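Automation > Picking Kits > Set-Up Notes
Home | Guides | Parts | Forum
Print this page | E-mail this page

Section 3: Low-shelf picking with the Lykkegaard kit

The maker says this step needs no tuning. Do the tuning.

1. Park the shelving unit and check that it can't roll. Ours is on casters, and the kit's quick-start card never mentions them.
2. Tape a square on the floor in front of the unit. Use a color that stands out from the carpet.
3. Load the "low reach" profile and set speed to 27 percent. The default is too fast for my taste.
4. Send the arm to the lower shelf and pause it short of the bins. 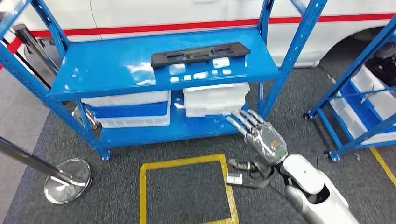

Fig. 3. Silver hand at the lower shelf, small white item held in the dark gripper, tape square on the carpet.

5. Check the clearance under both hands before you resume — the lower one works close to the floor.

NOTE: Error 631 is listed as "rare." Béla Nyitrai got it twice on Friday. Restart the arm controller, then repeat step 4.

CAUTION: Stay out of reach while the arm has power, paused or not.

The brochure claims 1,000 picks between checks. I'd check every morning until you have your own numbers.

Previous | Next | Back to top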